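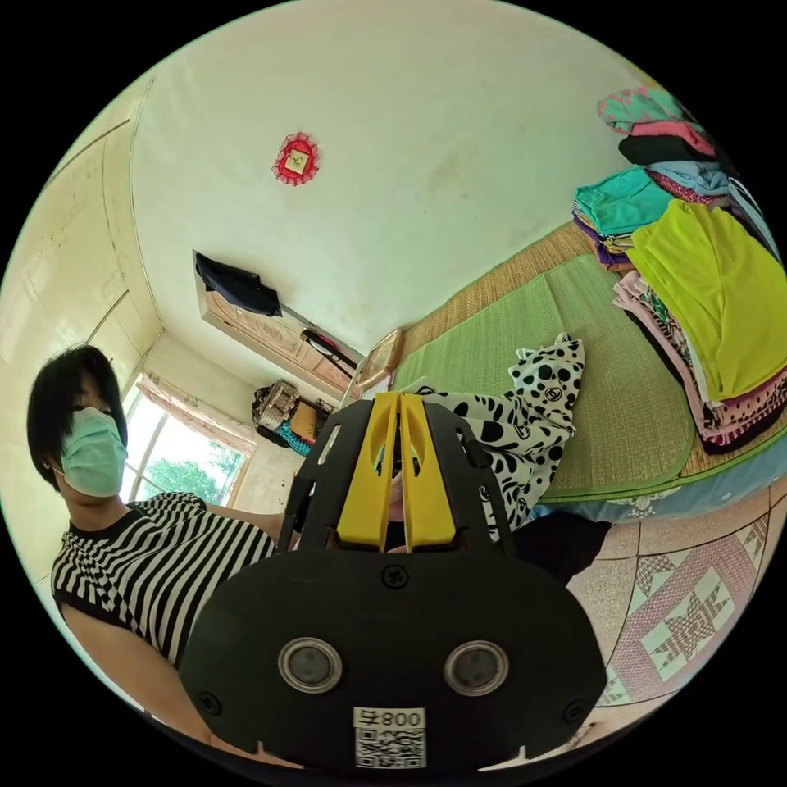
4.2 What the home recordings contain

Abstract Introduction Related Work Data Results Discussion References Next section

The Siritz collection holds 2,533 recorded episodes, of which 505 involve clothing. It has become common to report the first number and leave the second in a table. We think the second matters more. A policy that has to pick up a shirt learns little from someone moving a cup, and the claim that it does (see the discussion of transfer in Section 2) rests on results we were unable to repeat.

All clothing episodes were made with hand-held grippers of the Mitumeo pattern, in which a person holds the tool and a camera on the tool looks out past the fingers. The usual argument for this design has two parts. It is said to be cheap, and it is said to remove the gap between the person and the robot, given that the same fingers do the work in both cases. We accept the first part. The second deserves a closer look, and most of this section is spent on it.

The fingers may be the same, but very little else is. A person sitting beside a bed can lean, twist at the waist, and bring the tool in from a side that a fixed arm could never reach. The tool's camera sees none of this planning. It sees the outcome, as a path through space, and the learner is asked to treat that path as if a machine might have chosen it. When we replayed the recorded paths in simulation with the arm used by Kevley, many ran outside its reach near the start, before any cloth was touched. Filtering these out left 272 of the 505 episodes. Earlier reports on Siritz do not mention a filter of this kind. We don't know whether one was applied. 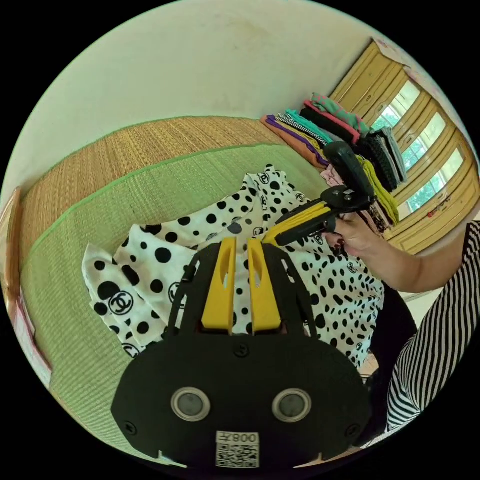
Figure 2. View from one gripper in a clothing episode. The second gripper is at right, over the dotted garment on the woven mat.

Two-handed episodes such as the one in Figure 2 raise a further problem. Each tool has its own view and its own clock, and the two streams are joined afterward. The software from Poulain lines them up by matching motion, and this works well enough when both hands move briskly. It works badly when one hand is holding still. With cloth, one hand is very often holding still: it pins a sleeve or a hem while the other does the work. In a hand-checked subset the streams slipped most in exactly these stretches. An error that would be harmless in a pick-and-place task teaches the learner that a grip closes before the hand arrives.

A second doubt is about variety. Papers that collect in homes tend to argue that homes are varied and that the data must be varied too. The step from one to the other is shaky. The background in our example is certainly rich, with piles of folded clothes, a patterned cover, and daylight at the window. Within a single visit, though, the background hardly changes, and a network with enough capacity can tie its behavior to a mat or a wall as easily as to the edge of a garment. We would count a visit as one sample of a home, however many episodes come out of it. Counted that way the collection looks much smaller, and the growth curves published for it look a good deal less steep.

Garment choice has the same weakness. Cloth with large, sharp dots gives a vision system plenty to hold on to - each dot moves with the surface, and folds show up as breaks in the pattern. Plain dark fabric offers almost nothing of the sort. If printed garments are picked more often because they show up well on screen, the scores will flatter the method. We asked Ginette Lemaire, who wrote the instructions for the collectors, whether there was any rule on this. There was none. Collectors chose what to handle, and the choice was not logged, so the bias can be suspected and not measured.

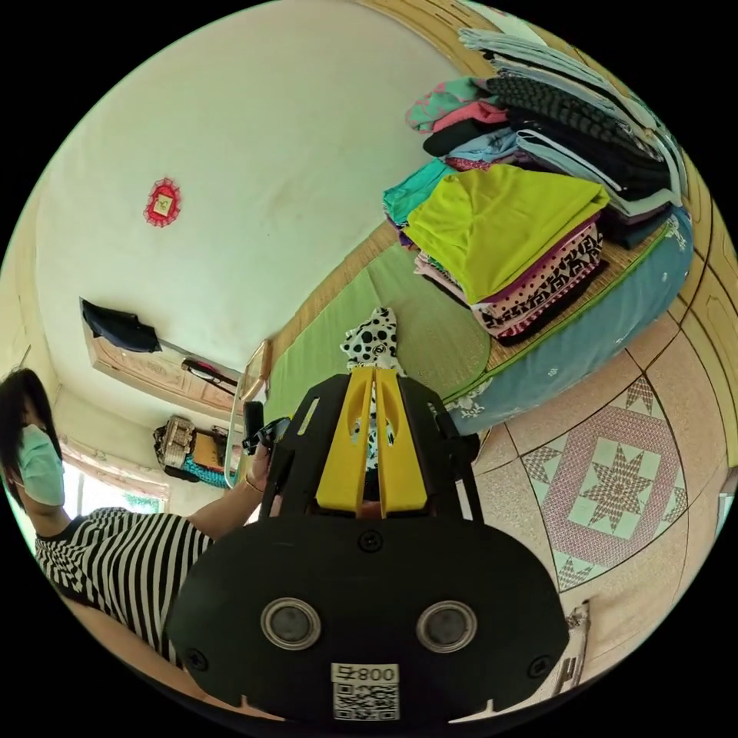

The labels are the weakest part. An episode is marked as a success if the collector says so at the end of it, with no second reader. We had two readers go over the clothing episodes again in December, working from the video alone. They agreed with each other far more often than either agreed with the original mark. Most of the disputes were over grasps: the reader could see cloth between the fingers but could not tell how many layers were held. For a garment lying in a heap that is the whole question, since lifting one layer opens it up and lifting three just moves the heap. The tool has no force sensing, and the fingers themselves block the best line of sight. Adding episodes of the same kind will not settle it.

None of this makes the recordings useless. We train on them in Section 5, using the filtered set and discarding the success marks entirely. But we would ask that the reader set the headline count aside when comparing our results with earlier ones, and look instead at how many separate visits stand behind each score. Where a paper does not give that number, we have left the entry in Table 3 blank.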